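Can a Robot Do My Chores Yet? Tips From a Tired Optimist

I get asked this a lot by people who know I like gadgets, usually while they're standing at my sink with a scrub brush in hand. So I've put my notes in one place, along with what you can do around the house to make life easier for whatever machine you end up with.

Floors first. Floors are pretty much solved, as long as you do your part. My vacuum is a Kiltano and it runs every Friday morning while I'm out. Before it starts I pick up the cords and flip the fringe of the hall rug under. If you have dark rugs, try the robot on them while you're home – mine thinks the black stripe in the den is a cliff and sulks next to it. Empty the bin every time, even when it looks half empty. Hair wraps around the brush ends where you can't see it, so pull the brush out and snip the hair off with a seam ripper.

Mopping is so-so. The pads are fine for dust and paw prints and useless on dried oatmeal. I wipe sticky spots by hand the night before with warm water and a drop of dish soap. Don't put vinegar in the tank unless the manual says you can!
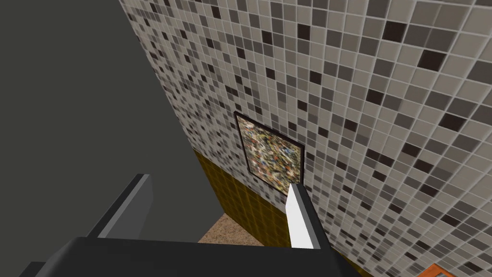 Walls are where I'd love some help, and they're a long way behind floors. A machine with two fingers can pick up a block all day long, but dusting or straightening something that hangs on a nail takes a light touch, and a push that's a hair too strong leaves a scratch or a frame on the floor. Look how near the white-padded finger is to the bottom corner of that thin black frame, with small square tiles and grout lines all around it. I'd want a soft pad there too. If you have pictures on tile, you can make the job easier for anybody, human or otherwise. Stick a felt dot or a bit of mounting putty behind each bottom corner so the frame stays put when it's bumped. Dust from the top down with a dry microfiber cloth, and spray the cloth, never the glass. For grout, baking soda paste and an old toothbrush still beat everything I've tried.

Laundry, then. Washing and drying have been automatic since my grandmother's day and we forget to be impressed. Folding is another story. I watched a Staster demo video in December where an arm folded a towel beautifully, and then I timed myself and did the whole basket before it got to the second one. Towels and pillowcases are the easy end. Fitted sheets I wouldn't wish on anyone. My tip is to stop folding underwear and kids' pajamas at all and give each person an open bin.

My friend Chutima Wattanapong runs a little frame and furniture repair shop called Saithong, and her view from the shop floor is about the same as mine. She has a Kundell sanding arm that she bought used, and it does flat panels very nicely. Anything with a curve or a loose joint goes back to her. She still finishes by hand with 400 grit, going with the grain, and she wipes the dust off between coats with a barely damp cloth. She told me setting up the arm for one odd chair takes longer than sanding the chair, so she saves up matching pieces and runs them in a batch. Good advice for home, too – machines like it when you give them the same thing over and over.

If you're shopping, look up the price of filters, pads and brushes before you fall in love with anything. I paid 37 dollars for a set of replacement brushes and was not happy about it. Check that you can buy a battery separately, and measure the gap under your couch before you order.

Dishes I'm still doing myself, apart from what goes in the dishwasher. Loading it is my husband's department and he won't be replaced without a fight. Scrape, don't rinse, and clean the filter at the bottom every couple of weeks.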